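The House That Lives on a Hard Drive

I had been told to come at 8, before the coffee line got long, and I am glad I listened. By nine the lobby at Kusero was so full of families and retirees and serious young men with backpacks that you could hardly get to the sign-in table. It was the company's open day, held each November when the new software is done and people have a little time to breathe, and the whole neighborhood seemed to have come down to see what goes on behind those frosted windows.

I suppose I was expecting a hall full of machines. There were two, parked along a wall with their arms folded in like sleeping herons, and a small crowd of children had already formed in front of them. But the people who work there kept steering us past, politely, toward a long room with the blinds down and a screen at the end as wide as a garage door. The house was in there, they said. You want to see the house.

The house is called Trulamard, and you could not mail a letter to it. It exists only inside the computers, a home with a kitchen and a staircase and a fireplace, and a robot named Ava spends her working life inside it, practicing. (Everyone at Kusero says "she," and after an hour I was doing it too.) Riet Kramer, who built most of the rooms, grew up over her parents' furniture store and still has strong feelings about chairs. She told me she spent longer on the dining set than on anything else in the place, and that her colleagues were very patient with her about it.

"People think you can put in a gray box and call it a kitchen," she said, dropping into the seat next to mine with a paper cup of tea. "But Ava has to find her way among the kinds of things people really own. Somebody has a red radio. Somebody has a big old fireplace. So I put them in."

She dimmed the lights a little more and brought up Ava's morning. 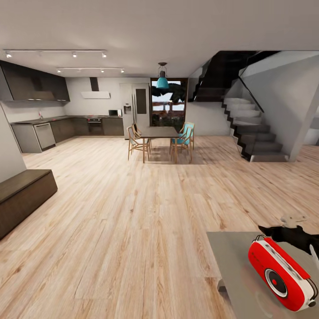
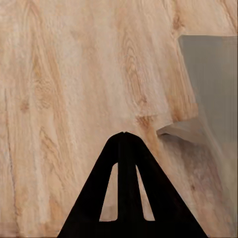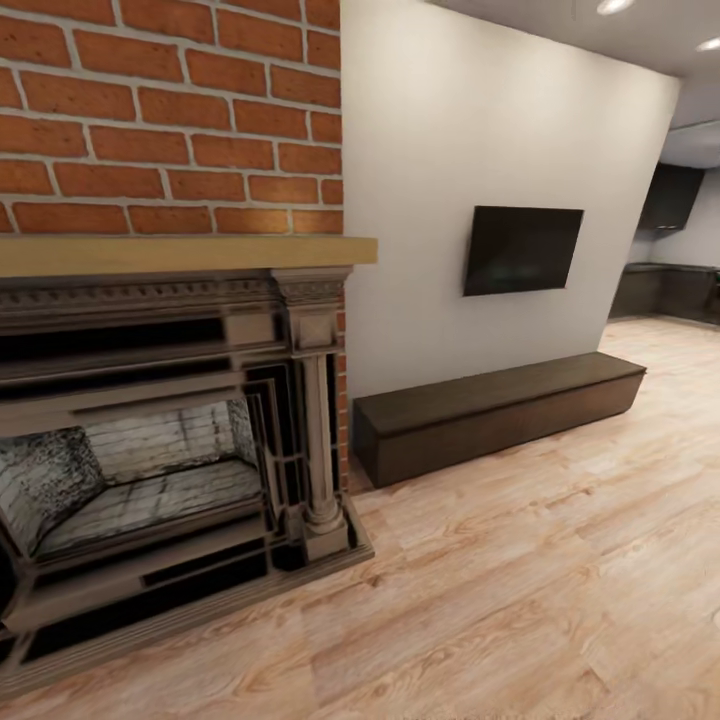 Views from inside Trulamard, the simulated home at Kusero.

What surprised me most was how quickly I stopped thinking of it as a computer program. A boy behind me wanted to know who lived upstairs. His grandmother wanted to know who did the dusting, which got a good laugh, and Riet answered both of them with the same seriousness she had given me on the subject of chairs. Nothing has been built upstairs yet, she said, although she has plans for a bathroom with a terrible shower curtain. As for dust, they have talked about it, and she is in favor.

The practicing itself is slow going, and I mean that kindly. Ava tries a thing, and then she tries it again with the light changed or the furniture shifted over by the width of a hand, and then again. Mariama Gyamfi runs that side of the work. She is a tall, quick-moving woman who used to teach middle school band, and she says the two jobs have more in common than you would think. You play the hard measure until it stops being hard, and then you play it in a different room and find out it is hard again after all.

I asked her why they don't just let the real robots have at it. She took me back out to the lobby and showed me a dent in the wall next to the coat closet, about knee high, with a date penciled underneath. "That was a laundry cart," she said. In Trulamard a mistake costs nothing, and you can put the whole house back the way it was before you have finished sighing. On a good night, with the building empty and the computers humming away, Ava can go through more tries than a real arm would manage in a season.

That doesn't mean everything carries over. Bouvier, the older of the two machines in the lobby, is the one that gets to try out whatever Ava has been learning, and Mariama was very frank about how it goes. The first time they handed Bouvier a routine straight from the simulated house, it took 13 attempts to pick up a plastic cup. Real cups slide. Real tables wobble, particularly the one at Kusero, which came from somebody's basement and has had a folded napkin under one leg for as long as she has worked there.

We got our demonstration a little after eleven. The children were allowed to sit on the floor in front, and the rest of us stood on tiptoe. Bouvier unfolded itself with a sort of whirring stretch, reached out over the table, and stopped. It stayed stopped for what felt like a very long time. Then down came the arm, and up went the cup, and you would have thought somebody had hit a home run. They did it 7 more times by request, missing twice, and the misses were cheered nearly as loudly as the rest.

I stayed on through lunch, which was soup and rolls on the loading dock, and got talking with Riet again about what she would like to add next. A pantry, she said, with too much in it. A drawer that sticks. She has been photographing her friends' homes when they let her, mostly the untidy corners, and she asked me, a bit shyly, what my own hall closet looked like.

I told her she was welcome to come see it, as long as she gave me a week's notice.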